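Home | Modules | Student Work | Reports | Contact
Print this page | E-mail this page

Wording in Celebrity Couple Coverage: A Study of Headlines in Two Online Magazines

Media and Communication, second-year project report
Submitted 12 Mar 2023

1. Purpose

The project set out to measure how entertainment magazines name the two members of a famous couple in headlines. Earlier class work had suggested that the better-known partner is named first and that the other is often described by relationship only ("wife", "new boyfriend"). The aim was to test this on a larger set of headlines and to see whether the pattern changes with the type of story.

2. Material

Headlines were taken from the public archives of two online magazines, Vida and Otine. Both publish daily and both keep a separate section for couples. A headline was included if it referred to two living people presented as married, engaged or dating. Headlines about family groups were left out, as were quizzes and picture galleries with no article text.

The final set held 635 headlines. Duplicates caused by later edits were removed, and the earliest version was kept.
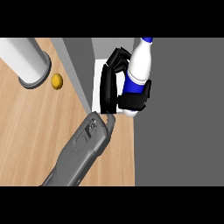 Each headline was copied into a spreadsheet with its section and the first paragraph of the article. The first paragraph was used only to settle who was meant when the headline gave a nickname or a joint name.

3. Coding

Every headline was placed in one of four story types: public appearance, relationship news, work or business, and dispute. Where two types applied, the one named first in the headline was used.

Naming was coded separately for each partner as full name, first name only, joint name, or relationship word. The order of naming was also recorded. Joint names were treated as having no order, although some readers of the draft thought the first syllable should count.

A trial was run on 16 headlines before the main coding. It showed that "star" and "singer" were being treated as relationship words by mistake. The code sheet was changed so that job titles were noted in a separate column.

4. Results

In both magazines the partner with the longer public career was named first in most headlines. The tendency was stronger in Vida. Otine used more joint names, mainly in stories about public appearances, which left fewer headlines with any order to record.

Relationship words were most common in the work or business group. A partner attending a film launch was often called only "husband" or "girlfriend", even when the article gave the full name in its first line. In dispute stories both partners were usually named in full.
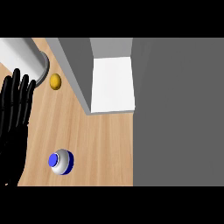
Did the magazines treat married and unmarried couples differently?

The difference was small and lay mainly in the choice of relationship word, as the order of naming was much the same for both groups.

5. Limits

Career length was judged from the date of a person's first credited work. This is a rough guide to fame and fails for people known chiefly through family. Four couples could not be ranked in this way and were left out of the order analysis, though they remain in the naming counts.

The archive search in Otine returns results by update date, so older stories that had been edited may be placed wrongly in time. No claim about change over time is made for that reason. A third magazine, Brivodia, was considered but its archive is open to subscribers only.

6. Further work

The same code sheet could be used on photo captions, which are shorter and may rely more on relationship words. Coding was done by one person, and a second coder should repeat at least part of the set before the results are compared with other studies.

The spreadsheet and code sheet are stored in the Flinditz project folder under the module heading.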